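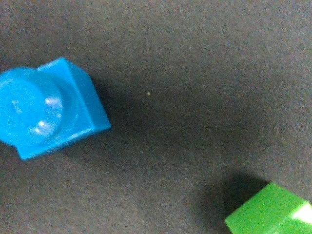

Slide 1: wrist camera view, blue block on the left, corner of the green cube bottom right.

Notes for the Bavberg makers' evening, 11/18/21
Piret Bite

(Leave slide 1 up while people find seats. Start when the kettle stops.)

Hello, I'm Piret, I build things in the back half of Flesta, the shared workshop behind the tile shop. I've been making a small robot arm there since June. It's called Sovau. It picks up plastic blocks and puts them in a tray, and some evenings it even picks up the one I asked for.

What's on the screen is the arm's own view of the table. I want you to look at it for a bit, as I've spent far more time with pictures like this than with the arm itself. You've got a blue block that runs out of view on the left and a bit of green cube down in the corner, and a great deal of grey between them. Easy, right? You or I would just reach over. Hang on to that thought.

(Slide 2, the parts table)

What it's made of. Four joints plus the wrist, hobby servos all the way except the shoulder, which is a stepper from a dead printer with a printed gearbox on it. The upper arm is aluminium tube. The forearm was aluminium tube and is now a printed box section, because the tube was lovely and stiff and also too heavy for the elbow servo, which cooked. You could smell it from the street door.

Total spend is 497 euros. That includes the servo I cooked and its replacement, and leaves out the printer, which I already had. I've put the full list on a sheet by the door, so please don't try to copy it off the slide.

At full stretch it can hold 145 grams without sagging. More than enough for blocks. Please don't hand it your phone, someone will want to.

(Slide 3, the gripper. Pass the old one round the room. ASK FOR IT BACK.)

The gripper is called Shearer. It's called that because the first version had two printed fingers that crossed slightly as they closed, and it snipped a paper cup in half the first time I ran it. I was very proud and also moved my hand away quite quickly.

The one going round is version three. Feel the pads — that's bicycle inner tube, glued on with contact adhesive. I tried soft printed pads first and they went shiny after a week or so and the blocks just slid out. Inner tube is ugly and it grips. If you make one, rough up the plastic before you glue. I didn't, and one pad came off stuck to a block and went into the tray with it.

The fingers are now driven off one servo through a pair of little gears so they always meet in the middle. Version two had a spring on one side. Don't bother with the spring.

(Slide 4, camera bracket)

So, the camera. I put it on the wrist. Most people I'd asked told me to hang it over the table looking down, and it's good advice! You see everything, it never moves, you set it up once. I didn't do it for a dull reason, which is that the bench at Flesta is shared and anything I hang over it gets knocked by somebody carrying a plank.

With the camera on the wrist it goes where the hand goes, and when you get close you see the block really well. The price is that you lose sight of everything else.

(BACK TO SLIDE 1. Give them a moment.)

Same picture again. Things to point at:

The blue block. It has a squared body and then a rounded bit sticking out to the left, and the rounded bit runs straight out of view. My first program looked for a patch of blue and aimed for the middle of it. Well, the middle of the part you can see isn't the middle of the block, is it? So now there's a rule: if a colour patch touches the border, don't grab, move towards it and look again. Two lines of code. Took me most of a month to think of.

The shine. Look at the white glints on the round part, and then the glare over on the green one near the right-hand side. White isn't blue and it isn't green, so a simple colour test punches holes in your block. I fill small holes before measuring anything. (If someone asks about polarising film: yes, I bought some, it's in a drawer.)

The shadows. There's a big soft one to the right of the blue block and another by the green. These bothered me a lot on the old white board I used, where a shadow came out as a bluish smudge and the arm would set off after it like a dog. On dark grey they cause much less trouble. If you take one thing home tonight, go dark and dull under your parts.

And the speck! Near the middle, tiny pale dot. Dust or lint, I suppose. Anything that small gets thrown away before the arm makes any decision, and I'd put that in on day one if I were starting again.

(Somebody always asks about the tilt. The block sits at an angle, so the wrist has to turn to match before it closes. I take the angle from the straight edges of the body and ignore the round part. It works best when there's a long clean edge, like the right side of this one.)

(Slide 5, the wiring, keep it short)

Run the camera cable away from the servo wires. Mine were taped together and every time the elbow moved I lost the picture. I blamed the software, the camera, the computer and the mains at Flesta, in that order. Separate clips, leave a proper loop at each joint, done.

Also fit a stop switch you can hit without looking. Big one. Mine is screwed to the front of the bench at hip height and I've hit it with my hip by accident, which I can live with.

(Slide 6, where it's at)

The last long run was 100 picks and I'm still going through the log, so no score from me tonight. Most of the drops I've looked at are with blocks lying close together, where one finger comes down on top of the neighbour. I'd love to hear from anyone who has dealt with that. My current idea is to let it nudge them apart first, with the fingers shut.

Next jobs: a better shoulder gearbox, as the printed one has started to click, and a cover for the elbow so I stop getting sawdust in it.

Questions. Demo is on the side table afterwards, two people at a time please, and sleeves rolled up.

(Get gripper back. Switch off at the wall.)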